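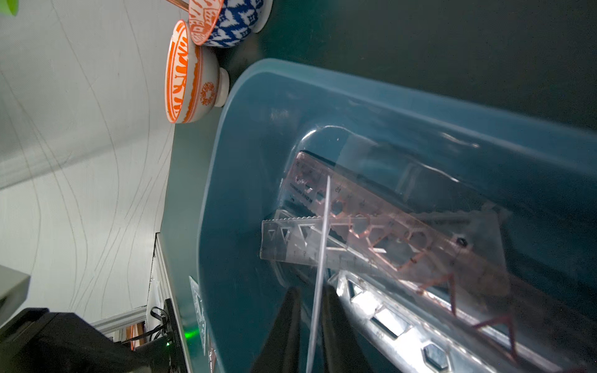

Will it stop my blade from wandering off the line, or is it just another pretty mat? A reader in Skirkisus sent me that in August, and it's the question I get more than any other about the Kaltthorpe cutting mat. Fair enough! It won't steady your hand, but the surface has enough grip that paper stays where you put it, and that fixed most of my crooked edges.

4 min read

Search the shop Go

I started selling these because I wore out so many cheap ones at my own desk in Besodcombe. I make greeting cards and little boxes (too many boxes, my closet is full of them), and a mat that curls at the corners drives me up the wall. The Kaltthorpe lies flat. I've had mine for 11 months and it still lies flat, even after a summer next to a sunny window, where you really shouldn't keep it.

It comes in two sizes. The small one is fine for cards and tags. Get the large one if you cut fabric or poster board - I went small first and regretted it by the weekend. Both have a plain side and a side with a printed grid, and I use the plain side far more than I expected to.

Marks from the knife will show after a while. Light scratches don't bother the blade at all, so don't toss a mat over looks. Deep grooves are another story, and if you can feel one with a fingernail, turn the mat over. 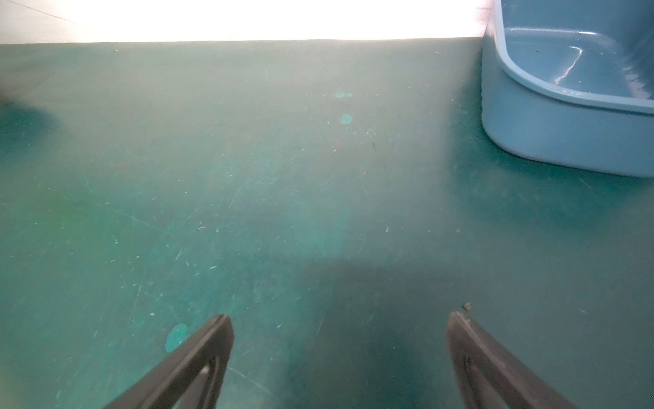
Cleaning and storage

Lukewarm water, one drop of dish soap, a soft cloth. Let it dry flat, away from the radiator. Lint loves to settle into the cuts, and a white eraser rubbed in small circles lifts most of it out (very satisfying, by the way). Please don't roll it up, ever. Mine lives behind the bookcase, standing on its long edge with a board against it.

What to use with it

Any craft knife works. I like the Kwiatkowski with the 30 degree blade for corners and tiny windows, and I change the blade as soon as it starts to drag. For long cuts, use a metal ruler. Plastic ones are great for drawing your lines and for shapes and stencils, but a knife will nick the edge sooner or later and then every line you draw has a bump in it.
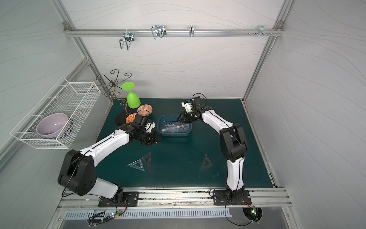 Clear drafting tools in a blue tray.

Shipping is free on two mats or more, and you have 30 days to send one back if it hasn't been cut on. Large mats ship flat in a stiff sleeve, so they may not fit your mailbox - leave a note at checkout if you'd like it left with a neighbor.

Contact | Copyright Besodcombe Paper Supply | Back to top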